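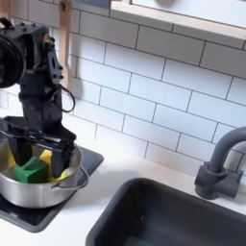 Pot-to-sink demos: how much variety is enough?

gkemeys
Started collecting for the kitchen set this week and I'm having way too much fun with it. The task is simple: blocks go in the pot, arm takes them out one at a time and puts them in the sink. I've been teleoperating after dinner and I have 900 episodes so far, which felt like a mountain until I trained on them. The policy is great at the first grab and then gets weirdly shy about the second. It hovers over the rim, dips a little, comes back up, dips again. My plan is to push on to 3,000 with the same setup and see if it clears up. Anyone been down this road?

tilted_shelf
Nice task! The rim is what makes it good. Most people start with a bare table and never find out what their gripper does next to a wall.
Before you record another two thousand of the same thing, go look at your own second grabs. I'd bet you hover too. If the person driving stops to think above the pot, the policy learns that stopping above the pot is part of the job.

gkemeys
Oh no. I just watched a bunch and you're right, I do it all the time. I'm lining up the fingers with the walls and I sit there for a good second or two.

Anežka Vaněk
Hi Gwilym, hello from the Posine side of the forum :) I disagree a little with tilted_shelf. Some of that hover is useful. With a parallel gripper you need to pick which two faces you're going to straddle, and you can't do it once a finger is already touching the other block. I keep my slow approaches and trim only the parts where nothing moves at all. Our pot task got much better after that, with no new episodes.

tilted_shelf
Trimming works until it doesn't. You cut the still frames and now the arm appears to jump from one decision to the next. I'd much prefer to practice the move ten times, then record it clean.

Anežka Vaněk
But clean demos are how you get a policy that has never seen a bad finger position! I want a few where I come down wrong, touch the rim, back off and fix it. Those are gold. Keep them, please, everybody, stop deleting them.

rimshot
+1 on keeping the fixes. One caution from the Poltano build I work on: label the ones where the driver fixes it and the ones where the driver gives up. We mixed them and got an arm that gave up beautifully.

gkemeys
Ha, ok, that one goes on the wall.
What about the pot position? Mine has been on the burner plate the whole time, always the same spot. I turn it a bit between episodes so the handle isn't always on one side, but that's it.

tilted_shelf
Move it! Slide it a couple of inches every few episodes. If it never moves, the arm can learn one place in space and ignore the camera completely.

kestex_user
I'd go slower than that. On my Kestex rig I changed pot position, lighting and block colors in one evening and had no idea which one broke it. One change per batch. I do 6 batches a session and write the change at the top of the log.

Anežka Vaněk
Agree with the log, but I'd still mix everything once you know each piece works alone. Otherwise the policy can guess the batch from the light.

gkemeys
Update from tonight. I recorded 11 short batches, pot in a new place each time, and kept every fumble with a "recovered" or "gave up" tag. I also made myself choose the grab on the way over from the sink so I'm not parked above the rim. Training now, should be done by 2 am, and yes I will be awake for it.

rimshot
Post the failures too. And try a soft object at some point, the fingers close so differently on something that squishes.

gkemeys
Will do both! Does anyone from the Nagano group still have that tagging script with the hotkeys? My left hand is getting tired.

nagano_lurker
I have it, sending you a message. The key for "gave up" is next to the key for "delete", so remap that first.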